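Section 6. Cable Entry and Dressing

6.1 Scope

This section applies to the Stutix wall-mounted network enclosure and to the Gratell cable management kit supplied with it. It covers the routing of data and power cables from the point of entry to the patch field. Electrical connection of the enclosure to the building supply is covered in Section 9 and must be carried out by a licensed electrician.

6.2 Before You Begin

Confirm that the enclosure has been fixed to the wall and leveled as described in Section 2. Switch off the power strip and unplug it. Have the following at hand: the Gratell kit, a label printer, a pair of flush cutters, and the cable schedule for the site.

CAUTION: Do not route cables while the fan tray is running. A cable drawn into the fan can damage both the fan and the cable jacket.

6.3 Routing the Data Cables

1. Remove the top entry plate by loosening the two captive screws. Do not take the screws out of the plate.

2. Fit the brush strip to the opening. The bristles must point toward the inside of the enclosure.

3. Feed the data cables through the brush strip one bundle at a time, beginning with the bundle farthest from the door hinge.

4. Label each cable at both ends before it is secured. Use the numbering in the cable schedule and do not abbreviate it.

5. Leave a service loop above the patch field. The loop must be long enough for the panel to be drawn forward and worked on from the front.

6. Secure each bundle with the hook-and-loop straps from the kit. Plastic zip ties are not permitted on data cables.

NOTE: Color is not a substitute for a label. Sites that assign a jacket color to each service must still complete step 4 in full.

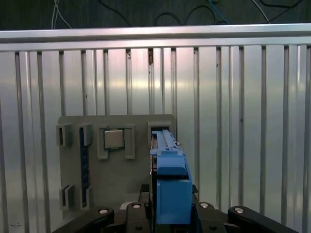

Where a cable must change direction, form the bend by hand and keep it gradual. The smallest permitted bend radius is printed on the cable maker's data sheet and takes priority over any figure given on a site drawing. A cable that has been kinked must be replaced. Straightening it does not restore its rating.

6.4 Routing the Power Cords

1. Bring power cords in through the lower entry only.

2. Keep power cords on the opposite side of the enclosure from the data bundles. If the two must cross, they shall cross at a right angle.

3. Fit a Clondex cord retainer to every outlet in use. Press the retainer until it clicks, then pull lightly on the cord to check that it holds.

4. Coil any excess cord loosely and strap it to the lower bracket. Do not place coiled cord on top of active equipment.

6.5 Inspection

Refit the top entry plate and tighten the captive screws by hand. Open and close the door fully and confirm that no cable touches the door or its hinge. Enter the result on Form 53 and have it signed by the site supervisor.

Inspection shall be repeated each January and after any change to the patch field. Enclosures fitted with the Usmani door sensor must also be tested for a correct alarm signal before they are returned to service.

Questions about this section should be sent in writing to Habibur Matubbar, Technical Publications. Quote the section number and the serial number on the inside of the door.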